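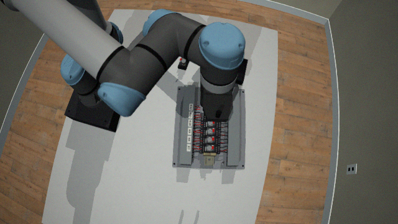
Call for participants: the Song works and Station Road, Illton

Illton Local History Group is looking for people who worked at the Song works, or who grew up in the streets beside it, to take part in recorded interviews. The works stood between Station Road and the Osdale branch line until it was pulled down. Very little about it was written down. The wages books have survived, and they list 561 employees in the busiest year, but they say next to nothing about what the place was like.

We have done 4 interviews so far and would like to do a good many more before May. The recordings will be kept in the Tulura Collection at Osdale library, where anyone can ask to listen to them.

Who we would like to hear from

Former employees from any part of the works, including the office, canteen, stores and yard. It does not matter if you were only there for a summer.

People who lived in Station Road, Chapel Row or the Osdale Lane cottages while the works was open.

Shopkeepers, bus crews, delivery drivers and anyone else whose living depended on it.

Sons, daughters and grandchildren who remember the stories, or who have papers or photographs put away at home.

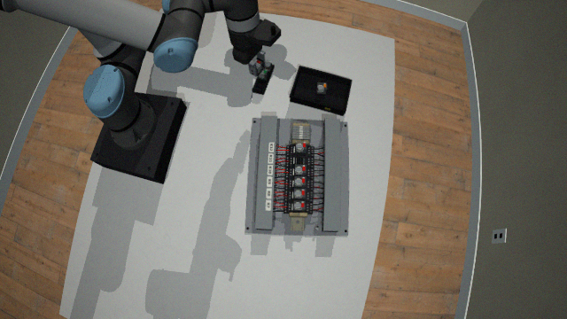
You do not need to live in Illton now. Several families moved away when the works closed, and we can speak to you by telephone if travelling is difficult. We can also visit you at home within 10 miles of the town. Two members of the group will come, and you are welcome to have a friend or relative with you.

What is involved

One interview of up to an hour and a half, with a break if you want one. You will be sent a typed copy afterwards and can ask for anything to be taken out. There is no fee, but we pay bus fares and car mileage.

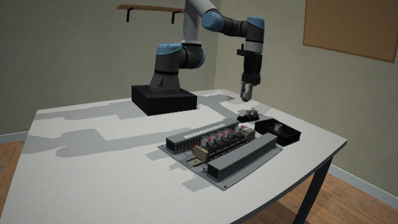
The part of the works we know least about is the top shop, where the control gear was put together. The wages books give 160 names for it, most of them women, and we have spoken to only one. She talked mainly about the Christmas dances. If you did small electrical assembly, please tell us how the work was set out, who sat next to you and how you were taught. We would also like to know what the different jobs were called – the books use initials which we cannot make out.

Old tools, badges, pay packets and works magazines can be copied or photographed while you wait and will go straight back to you.

How to take part

Write to Joonas Kuusisto or Kipchumba Athumani, Illton Local History Group, care of Osdale library, or leave your name and telephone number at the library desk. Please quote reference 3115. The first group of interviews will be arranged from names received by September 8, 2025. Names that come in later will be kept for the spring.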